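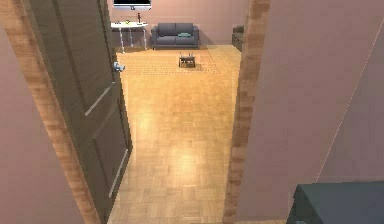
Hitetico home scene pack: policy stalls at open side-room door, fine in corridor scenes. Settings problem or asset problem?

Reading time: 5 min

We use cookies to keep you signed in and to count page views. Manage preferences

door_to_rug
Posted 2022-02-02

I am evaluating the Hitetico home scene pack before we pay for it (the quote is 265 per seat per year, support not included). The task is point-goal navigation with a small differential-drive base, starting in a side room and ending near the sofa in the living room. The render at the top is from the layout I am having trouble with: mauve walls, panel door standing open on the left, parquet through the doorway, low table on the rug further in.

I trained on the corridor scenes that ship with the trial and then ran 665 episodes on this layout without fine-tuning. Most of the failures are the same. The base drives toward the opening, slows down, turns a few degrees toward the right wall and sits there until the timeout. It does not collide. The planner log reports "no valid path" although the occupancy map, when I dump it, shows the opening as free space.

What I have checked:

- Goal is reachable. Shortest-path oracle completes every episode.
- Robot radius matches the one used in training.
- Depth noise off. No change.
- Door removed from the scene file. Stalls nearly disappear.

The last item makes me suspect the door, but in the render it is swung well clear and the gap looks wide enough to me. The vendor's documentation has one paragraph on doors and it only covers opening and closing them by script.

Is there a known issue with door assets in this pack? I would also like to hear from anyone who compared it with the Tilulton apartments, as that is the other quote on my desk.

Trial build, default physics step, RGB plus depth at head height.

shortest_path_oracle
Accepted by the poster

Known issue, and it is in the collision geometry. The visual mesh and the collision mesh of a door are separate files in this pack. The visual mesh follows the hinge angle given in the scene file. In the trial build the collision mesh is a convex hull computed over the door and its handle together, then padded. The padding is applied before rotation, so the size of the error depends on the door angle. With the door at 90 degrees the hull stays mostly out of the opening. At smaller angles it reaches into the opening, and the local planner sees a gap narrower than the robot.

The oracle does not notice this. It runs on a navigation mesh that was baked with the doors excluded. Your dumped occupancy map probably comes from that same mesh, which would explain why it shows free space while the planner refuses to move.

To confirm:

1. Load the scene with collision shapes drawn over the visual meshes. The viewer flag is off by default and is listed under debug options, not under physics.
2. Look straight down at the doorway and compare the hull with the door leaf.
3. Set the hinge angle to 90 in the scene file, reload, and rerun a short batch with the same seeds.
4. Put the original angle back and replace the hull with a plain box fitted to the leaf, leaving out the handle. Rerun.

If steps 3 and 4 both clear the stalls, you have your answer. If only step 3 does, check the padding value in the global config too. It is added on top of whatever is in the asset file, and our first attempt at a fix failed on exactly that.

I ran this on a side-room layout from the same pack. Of the episodes that had stalled, 41 still failed after the box replacement, and those were a different failure. The base got through the doorway and then stopped short of the rug, treating its edge as a step. Setting the rug to visual only dealt with those.

On whether to buy: the paid build has the same door assets as the trial. I asked support and was told corrected hulls were planned for the September release, with no commitment. Budget a day or two for going through the doors yourself. The furniture collision shapes are acceptable. I had no trouble with the sofas or the low tables, and the lighting is consistent between scenes, which made our depth-versus-RGB comparison easier.

Keep your edited door files outside the pack directory. The updater overwrites them without asking.

proltcombe_user
Reply

We had something similar with the Proltcombe rooms and it was just the robot radius. Did you try making the radius smaller? Ours worked after that.

Edit: I see you already checked the radius. It might still be worth a try. Be careful with it though, the real base started clipping door jambs when we moved over from simulation, so we had to put it back.

vlcek_base_owner
Reply

I can speak to the comparison with Tilulton. We have had both on the bench with a Vlček base model.

Geometry: Tilulton is better. Doors have a two-part collision shape, leaf and handle, and both follow the hinge. I have not found a bad doorway in it.

Appearance: Hitetico is better. Tilulton floors are a flat texture with almost no reflection. The Hitetico parquet shows a bright patch where the light hits it, as in your render between the jambs, and a policy that has never seen a glare on the floor will often treat one as an obstacle. Ours did on real hardware after training only on Tilulton. I would want that in the training set.

Variety: similar. Both repeat furniture between layouts more than the brochures suggest. Neither has much clutter on the floor.

Loading: Hitetico scenes take noticeably longer to load. If you reset to a new scene every episode, this will cost you more than the license over a year of cluster time. Grouping episodes by scene helps.

For point-goal work across doorways I would take Hitetico with the box fix described in the accepted reply. For anything that has to touch the door, such as pushing it or using the lever, I would take Tilulton. A box without a handle is no use for that.

One more check for the poster. You trained on the corridor scenes only, and those contain no doors in the trial. Even with the collision shape corrected, the policy has never had a door leaf beside it on approach. Some hesitation may remain, and that part needs fine-tuning on the room layouts.

door_to_rug
Follow-up

Collision overlay confirms it. The hull extends past the leaf and takes up a good part of the opening. With the box in place the planner returns a path on every seed I have rerun so far. Some slowing near the door remains, so I will fine-tune on the side-room layouts before deciding on seats. I have sent the overlay to the vendor and asked whether the September hulls can be delivered as a patch to the current build.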